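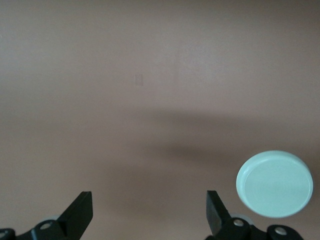
Surface and shadow, mid-tone brown.

Product review: Clukard solar path marker
Reviewed by Retno Raju for the Ostgate Public Design Library
4/24/24

The Clukard is a low ground light intended for shared gardens, laneways and small parks. It is supplied by Skodach in packs of four and charges from a panel set into its cap. The Library purchased one pack for its outdoor lending collection and installed it along the path at Latuheru Reserve, where the lights remained for 51 nights.

Installation is simple. Each marker stands on a single ground spike, and the printed guide covers soft soil, gravel and planter boxes. The spike bent in compacted clay on two occasions, and borrowers should prepare a pilot hole in hard ground. No wiring is needed.

The light is a warm amber directed downward. Hidayah Hartono, who advises the Library on habitat matters, considered the colour suitable for planted areas and asked that the upper vents be shielded where markers stand near water. A clip-on shield is sold separately. In our view it should be in the box.

Run time was satisfactory. After a clear day the markers stayed lit until dawn. Following overcast weather they dimmed early in the evening, and one unit under a dense tree canopy did not light at all until it was moved. The supplier states that the battery is good for 1000 charges – a claim we are not in a position to test.

Repair is the strongest feature. The cap comes away with a coin, the battery is a standard size, and the panel can be replaced without glue or solder. A replacement panel costs $29 and a full pack $75. The finish marks easily, however, and the grey model showed scuffs within the first week.

The Library recommends the Clukard for open, sunny sites and for school design programs. It is less suited to shaded courtyards. The pack will be available to members from July, with one shield included for each marker.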